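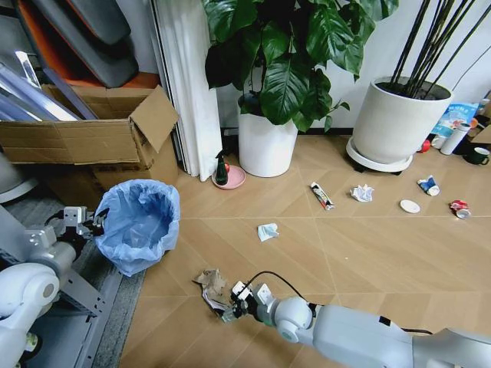 The lease on the Andthorpe room ended at noon. Clause 14 required the floor to be bare, the bin emptied and the plants left in a condition "consistent with occupancy." The tenant had read it several times and did not know what the last part meant.

The work order was therefore simple. Paper first, then wrappers, then anything with liquid in it. The bin by the curtain took a light blue bag, and the bag had to be held at the rim or it slid inward under load. The tenant wrote this down on the handover sheet, under Remarks, where there was space for 88 characters.

The boxes were a separate matter. One still had the Trolleck delivery slip inside it, for a shelf that was never put up. The boards and clear sheets against the wall had been bought for the same project. They would go down last, by the freight elevator, which was rated at 400 pounds and stopped between floors at more than 300.

At ten the agent from Lindqvist called.

"Is the floor clear?"

"Partly."

"What remains?"

The tenant read the list aloud. A tissue, a wrapper, a second wrapper, red and white. A round white lid, belonging to no container on the inventory.

"Lids are general waste," the agent said.

"It may belong to something."

"Then it goes with that thing."

The tenant put the lid on the list twice, once under Waste and once under Keep, and drew a line between the two entries.
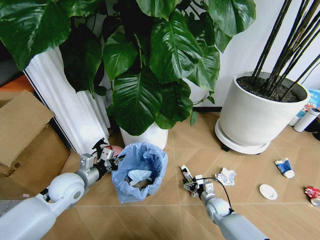

## Remarks, continued

The large plant had come with the room. The tenant before had left it, and the tenant before that had left a note on how to water it, signed only Javevow. The note said to turn the pot a quarter each month and to mist the leaves in the morning. The tenant had done both for three years without deciding to.

The form offered two boxes for plants: Removed and Abandoned. The tenant checked neither. Under Remarks, in the space still available, the tenant copied out the note, a quarter turn each month, leaves in the morning, and ran out of characters before the signature.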